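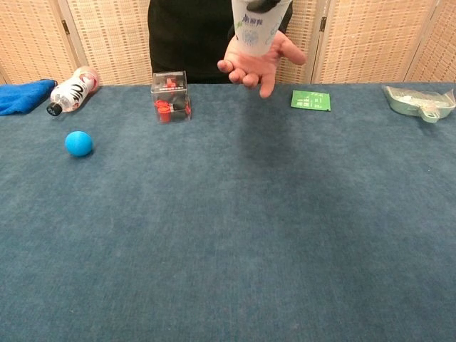
The handover table during a cup trial.

I've been meaning to write up the grip release work since December, so this is a short version while I still remember the details.

The question was when a robot hand should close, and how hard, when a person is passing it something. Our old method, Mondal, waited for the camera to say the object was within reach and then closed on a fixed timer. It did well with a bottle lying on the table and badly with anything held by a person, as people don't keep still. The new one is called Drastuva. It watches the person's wrist as well as the object, and it closes in 3 stages, checking the load on the fingers between each.

We trained it on 800 recorded handovers and then ran 40 new ones for each kind of object. Light things were the part I cared about most. A cup or a small bowl gives the fingers very little to feel, so the load signal is mostly noise.

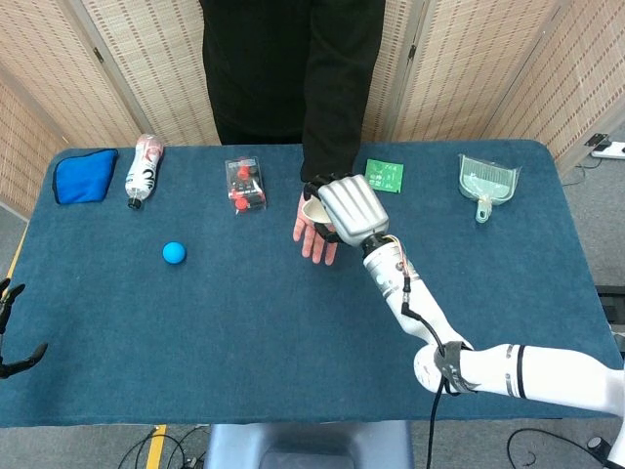 With bowls the success rate came out at 83 per cent, counting a trial as good only if the person let go without having to push. Cups were worse. Most of the failures were the hand closing late, and the person gave up waiting and pulled back. I think the load threshold is set too high for anything that thin, and lowering it is the next job.

The logging was all done in Petix, and I'll put the scripts on the Nuvumska page once I've tidied the file names.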